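How a school robotics club teaches a robot arm to tidy up

If you join the robotics club at Iltby, you might expect to start with a screwdriver. You will start with a computer. The club has a robot arm, but everyone practises on a pretend one first. The pretend arm lives inside a program called Konine, which the club has used for two years.

What is a simulation?

A simulation is a copy of something, made on a computer. A racing game is a kind of simulation. The car in the game is only a drawing, but it speeds up, slows down and skids a bit like a real car.

Konine does the same job for robots. It has a room with a floor, walls and furniture, and a robot arm to go in it. The program works out how heavy things are, where the light falls and what happens when two things bump together. If you drive the arm into a cupboard, you press reset and have another go. A new motor for the real arm costs 80 pounds, so the club likes people to do their bumping in Konine.

What does the arm do?

This year's project is called Bridov. The arm has to pick up small things and put them away. That sounds easy, and for you it is. A robot needs a separate instruction for nearly every part of it – where to reach, how wide to open, when to close and how hard to squeeze.

The part that does the holding is called a gripper. Ours has fingers that move together and apart, a bit like your thumb and first finger when you pick up a pea.

How does the robot see?

The pretend room has pretend cameras in it. Each one makes pictures of the room from its own place, and the pictures change as the arm moves.

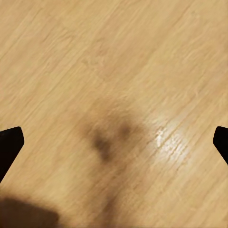

Three views from Konine, all made by the computer.

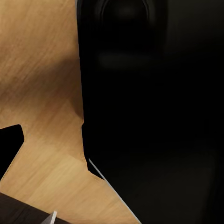
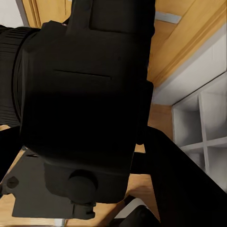

To a computer, a picture is a very long list of numbers. Each number says how bright or what colour one tiny dot is. The robot's program has to find patterns in those numbers. A shadow can be a problem, as a dark patch on a table may look like a dark object. Shiny spots cause trouble as well.

One way to help is to give the program lots of practice. Club members steer the arm with a hand controller and Konine saves every go. Later, the program studies the saved goes and tries to copy them. So far the club has saved around 600, and 409 of them were good enough to keep. The others were mostly dropped blocks.

A session lasts 30 minutes for each pair. One person steers and the other writes down what went wrong, then they swap. Writing it down is the job people moan about, but you can't fix a mistake if you have forgotten what it was.

What happens next?

In July the club is taking its program to the Sadowski Cup, where school teams run their work on real arms. A real arm is harder. Its joints can be slightly loose, and the lights in the hall will be different from the lights in Konine. Each team gets two practice runs before the judges start scoring.

Words to know

Simulation – a copy of something, made on a computer.
Gripper – the part of a robot that holds things.
Joint – a place where a robot arm bends or turns.
Reset – to put everything back to the start.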